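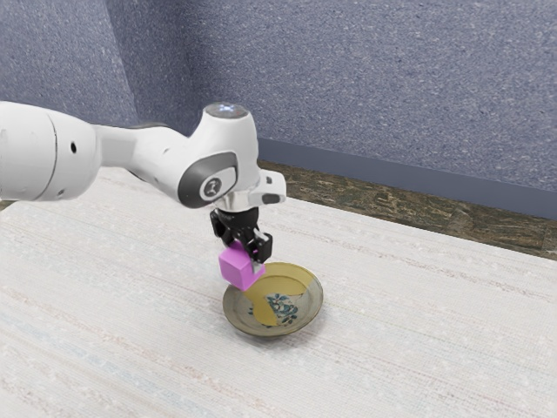 My neighbour says that white paint on a table always turns yellow in the end - is she right?

Home Topics Furniture Ask Members Log in

slowbrush7

I have bought an old dining table and I want to paint the top white, because our room in Clerville gets little sun. My neighbour painted hers and after two winters it had the colour of weak tea. In the shop they offered me an oil paint from Viltton and a water-based one from Ploda, and the person there could not tell me which one stays white. I have small children, so the top must also be washable. What should I take?

marten_k

Your neighbour is right about oil paint. It becomes yellow indoors, and it goes faster in a dark room. Take the water-based one and you will have much less trouble.
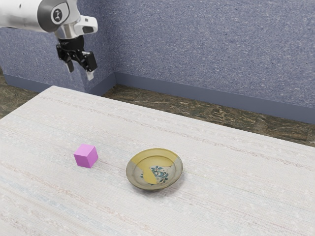 Preparation matters more to me than the brand. Old varnish and furniture polish stay in the wood, and they come up through the white as brown spots if you do not use a stain-blocking primer first. I sand with 120 paper, wipe the dust, then prime twice. A large white table such as the one in the picture gives the eye nothing else to look at, so every brush mark would be seen on it. For this reason I use a small foam roller on the top and keep the brush for the legs. Leave it one night between coats, and please be patient before you put hot plates on it. Mine needed three weeks until it was really hard.

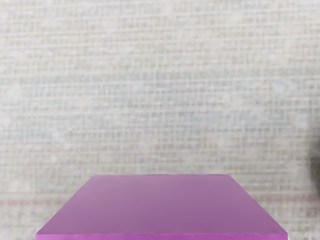

Also do not put an oil varnish over the finished paint, it will bring back the same yellow. There are clear water-based ones. I used Rana, matt, two thin coats, and the children's pens came off with soap when I was quick.

paintpot246

Same experience as above. I would only add that pure white is hard on the eyes in the evening. We chose a slightly grey one and we are happy with it.

Last updated: February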